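What Does a Cabinet Minister Do?

A cabinet is a group of senior people in a government. Each member of the group is called a minister, and each minister looks after one part of the government's work. One may look after health. Another may look after roads, railways and airports.

The cabinet got its name from an old word for a small private room. Advisers met the ruler there to talk in secret. Cabinet meetings are still private today.

How ministers are chosen

In Canada and Australia, the prime minister decides who will be in the cabinet. Most ministers are already members of parliament. They keep that job as well, so a minister has two sets of duties: one to the voters at home and one to the whole country.

A minister's area of work is called a portfolio. Some ministers hold more than one.

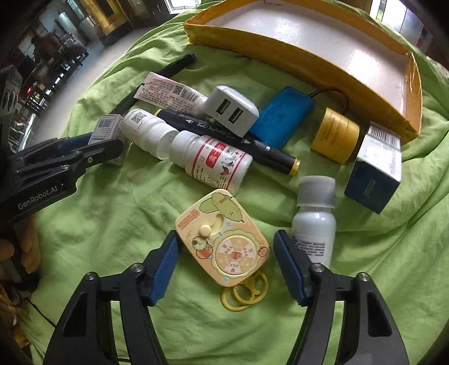 Small household items on a green cloth, with a yellow and orange toy among them.

What happens when a minister is away

Ministers get sick, travel, and take leave when a baby is born or adopted. The work of the department does not stop. Another minister is usually named as "acting" minister for that time. The acting minister can sign papers and answer questions in parliament.

When the first minister returns, the acting minister gives the work back.

Who does the daily work?

Ministers do not run every office themselves. Public servants write reports, answer letters and pay bills. They stay in their jobs when the government changes – ministers often do not.

Words to know

Portfolio: the area of work a minister looks after.
Acting minister: a person who fills in for a minister for a short time.
Public servant: a person who works for a government department.

Written by Dagmar Říha. Checked by Shigeru Aoki, February 8, 2020.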